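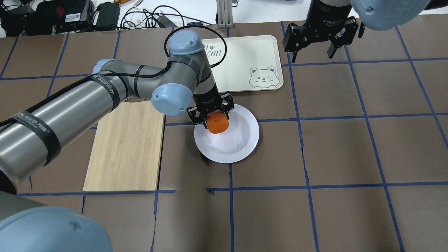 Orange piece, roughly cube-shaped, just over the white plate.

Print this page | E-mail this page

November, Tuesday, 9:40 a.m.
Oil uptake, bamboo against maple, continued

Balance zeroed and checked with the shop weight. No drift from yesterday that I could read. The Karam balance is rated up to 900 g, so the full-size maple board is out and I am staying with the small bamboo board plus cut strips from both materials.

Small bamboo board, dry, before first coat: 637 g. Strips: 4 of each, end grain sanded, sides left as they came from Planduser. Strip weights are in the table at the back of the book. Pouran's initials are next to the ones she read.

Oil is the Fiditz food-grade mineral oil, same bottle as last time. Wiped on with a lint-free cloth, left flat for 2 hours, wiped off, weighed again. The wiping off is the weak step. Pressing harder on the cloth changes the result by more than the difference I am trying to measure, at least on the narrow strips. Pouran Mazandarani suggested standing them on edge on blotter paper in place of the second wipe. Tried it on one maple strip and the reading settled faster. Will do the whole next set that way and discard the wiped ones.
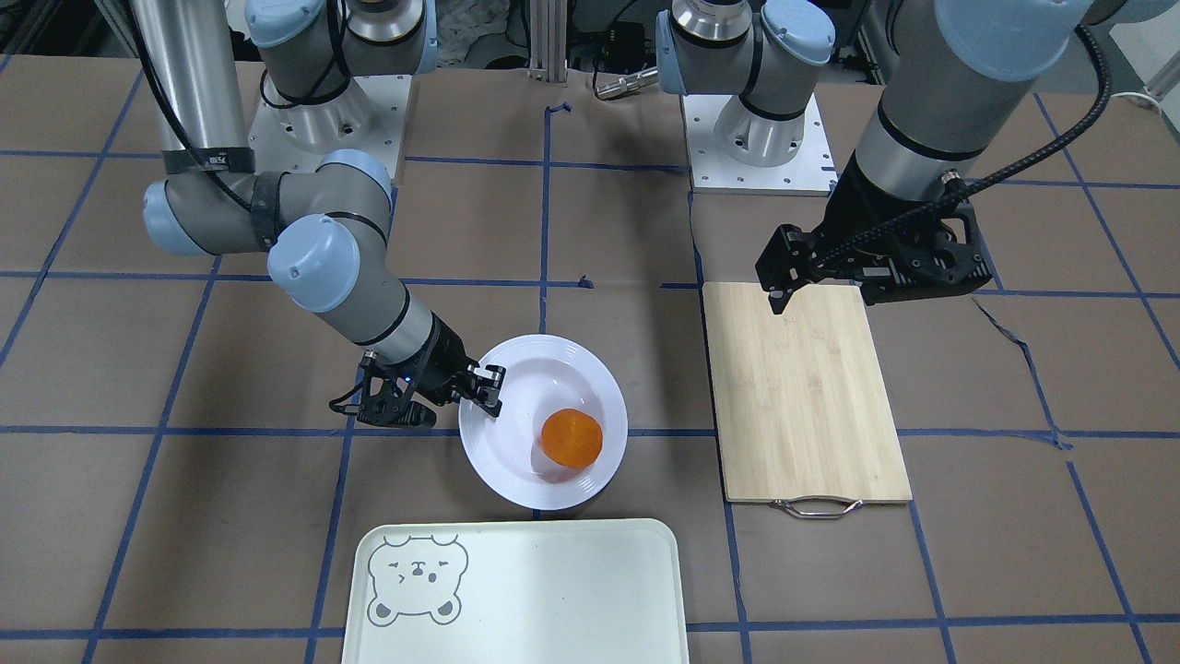
Bamboo takes the oil unevenly and this has been a nuisance all week. The strips from the glue-line side show dark streaks after the first coat while the face stays pale, so a weight for the whole piece hides most of what is going on. I want uptake by area. Easiest way is to lay the pieces out on a marked surface and map the streaks square by square. Brown paper with a grid of dark blue tape, as under the rectangular bamboo board here, would do it: the paper should also show any oil creeping out from the underside, and I can write piece numbers straight onto it. Grid pitch to match the strip width, or the mapping turns into guesswork.

Maple is duller work. End grain goes dark at once, faces hardly change. The one odd strip has a mineral streak near one end and should not be averaged in with the rest.

Side question from the Drendus order: they want to know if a second coat is worth the labor. Cannot say yet. First-coat numbers alone will not answer it, and the wiped strips are no use for this.

To do
– cut fresh maple, avoid the streaked plank
– more blotter paper
– rewrite the wipe-off step in the procedure – current wording says "until dry to the touch", too loose
– ask Pouran whether the overnight readings were taken with the draft shield closed

Stopped at 4:15 p.m. Strips left on edge, cover on.

E-mail this page | Print this page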